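Vumthorpe Foreign Policy Statements Corpus – README

Release: November 2024
Maintained by: Prulteck, Documentation and Archives Unit
Status: stable; corrections are collected for the December update

Purpose

The corpus brings together public statements on foreign policy issued by governments, parliamentary groups and opposition parties during periods of cabinet instability. It was prepared for researchers who study how a change of government, or the threat of one, alters the language a country uses toward its neighbors and partners. It may also be of use to journalists who need to check the original wording of a statement against later reports.

The corpus does not assess whether any claim made in a statement is true. Allegations of outside interference, for instance, are recorded as they were made, together with any official reply that could be found.

Contents

The release holds 1634 documents. Of these, 883 are statements by a sitting head of government or foreign ministry. The remainder are statements by opposition parties, coalition partners and parliamentary committees. Each document is stored as plain text in its original language. An English translation is supplied where one was published by the issuing body or prepared by Prulteck staff, and the record shows which of the two applies.

Documents longer than 2000 words were divided at paragraph breaks. The parts share a document number and are marked in sequence.

Fields

doc_id – permanent number of the document
issued_by – office or party that released the statement
role – government, coalition, opposition or committee
date_issued – date on the original, in local time
lang – language of the original
trans_source – issuing body, Prulteck or none
occasion – state visit, vote of confidence, press briefing, summit, other
text – full text of the statement
reply_to – document number of the statement being answered, if any
notes – remarks by the cataloger

The occasion field was added after the first internal version. Records entered before that time were reviewed by hand, but some entries marked "other" could reasonably be placed in a narrower group.

Collection

Statements were gathered from government websites, party newsletters and printed gazettes. Where a statement was removed from a website after publication, the archived copy was used and the notes field says so. Transcripts of spoken remarks were accepted only when released by the speaker's own office. News reports were consulted to locate statements and were not used as a source of text.

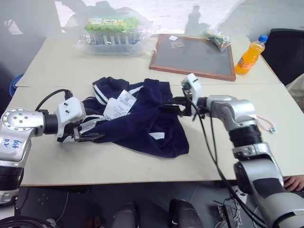
Printed gazettes were scanned and converted to text with Grodeo, the in-house transcription tool. Every page was then read by one cataloger and checked by a second. Spelling in the original was kept, including spelling that differs between two statements from the same office. Page numbers, letterheads and mailing addresses were removed.

Labeling and review

Role labels follow the position of the issuing body on the day of the statement. A party that left a coalition in the middle of a crisis will therefore appear under both "coalition" and "opposition". Users who compare parties over time should group records by issued_by first.

A sample of 200 documents was labeled a second time under the Pesonen guidelines, which are included in the guidelines folder. Disagreements mostly concerned the occasion field, above all remarks given to the press during a state visit. The guidelines now direct that such remarks be labeled "state visit".

Known limitations

Coverage is uneven. Governments with a regular press service are represented far more fully than small parties, and statements made at rallies are mostly absent – few were ever issued in writing. The reply_to field records direct answers only; a statement that alludes to another without naming it is left unlinked. Translations by Prulteck staff aim at plain meaning and should not be relied on for close study of tone.

Terms of use

The corpus may be used for research, teaching and reporting. Statements remain subject to the rules of the country in which they were issued. Published work should cite the corpus by its full title and release, and quotations should give the doc_id.

Corrections

Requests for correction should state the doc_id, the field concerned and the source that supports the change. They may be sent to the Documentation and Archives Unit at Prulteck. Accepted corrections are listed in the file changes.txt with the next update.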